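How to Write Assembly Instructions People Will Follow

Filed under: Writing for Work

I spent 11 years writing the leaflets that fall out of flat boxes. If you ever built a Karora bookcase and ended up with two spare dowels and a grudge, we have probably met on paper.

The good news is that instructions are easy to write well. The bad news is that you have to watch a person use them.

Step 1. Build the thing yourself, badly

Do it once with no notes, on the floor, in poor light. Write down each spot where you stopped and muttered. Those spots are your steps. The parts that went smoothly can usually share a line.

Step 2. Name every part once and stick to it

If it's a bracket on page 1, it's a bracket on page 4. It does not become a support, a holder or a "retaining piece" along the way. My old editor at Vorarier, Narendra Tripathi, kept a list of every noun in a leaflet and charged me a coffee for each synonym. I bought a lot of coffee.

Plain names beat correct ones. "The long screw" is fine if there is only one long screw. If there are two lengths, print them at full size in the margin and let people lay the screw on the page. 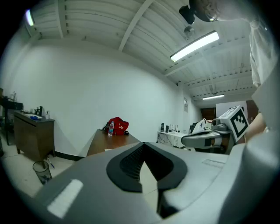

Step 3. One action per step

"Attach the side panel, making sure the back rail is already in place" is two steps in the wrong order. Readers do things as they read them. By the time they reach "already," the panel is on and the rail is under the couch.

Put warnings before the action they belong to. Keep them few. A leaflet I inherited had 19 of them on the first page, including one about eating the packaging, and the one that mattered was number 16.

Step 4. Say what done looks like

End a tricky step with a check: "The drawer should slide out without catching." People want to know they can stop tightening.

Step 5. Hand it over and keep quiet

Find somebody who hasn't seen the product. Give them the box and the draft, then sit on your hands. My neighbor Brodie Ruddock once took 80 minutes over a shoe rack while I bit the inside of my cheek. He read step 6 four times and then did step 7. I rewrote both that night.

Don't answer questions during the test. Write them down — each one is a sentence you left out.

Step 6. Cut the welcome

Take out "Congratulations on your purchase." Use the space for a bigger drawing of the hinge.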